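The funnel was Mum's, or I'd always believed it was, and when my sister rang from Estdale to say she wanted it back I said what funnel, like a coward, while looking straight at it.

We'd had the elderflower business going for 5 years by then, me and Shoshana Sorensen from the Brullville road, and we'd never made a penny, but we did have a great deal of plastic. Tubs, bottles, baskets with holes in, all of it washed and put out on the brown table to be gone through before October. 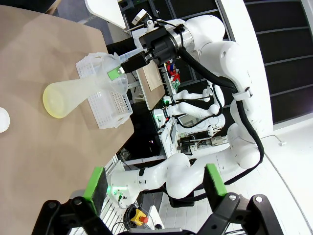 The funnel, on the white rack.

"Just give it her," said Shoshana. "They're 50 pence in Pruitt."

Well, yes, but not that one! That one had been through every damson glut of my childhood, and my sister (who moved to Werusville at 20 and couldn't boil a jam if you paid her) had never so much as rinsed it. I put the lid back on the kettle and sulked. 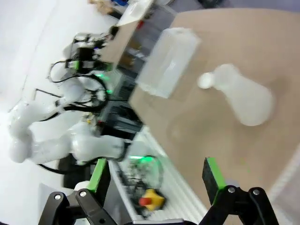 Page last changed: October, late evening

She rang again at teatime. She didn't want it for jam, she said, she wanted it because of the smell. I said it doesn't smell of anything, it's plastic, and she went quiet and then said, "It does if you put your whole face in."

So of course I went and put my whole face in. Shoshana came through with the post and found me like that and went out again. 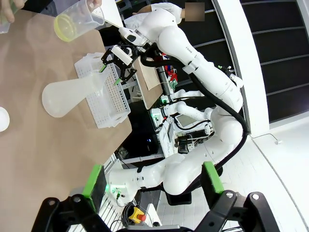 Sorting was never my strong point, I get fond of things. Shoshana is ruthless, she'd have the lot in the car and off to the tip before I'd found my glasses. We got stuck on the measuring jug, with its little bit of yellow in the bottom, and on the flask with the narrow neck that neither of us would own up to buying. I said keep. She said we had roughly 200 things to keep already and where was I planning to sleep?

I slept badly, as it happens, and in the morning I rang my sister myself, before I'd had my tea, and told her she could have it.
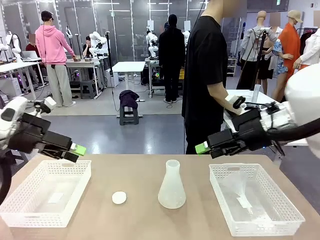

"Have what?" she said, the cow.

"The funnel. You can have it till Easter and then I want it back."

She thought about that. I could hear her radio going, and somebody's dog.

"Whitsun," she said.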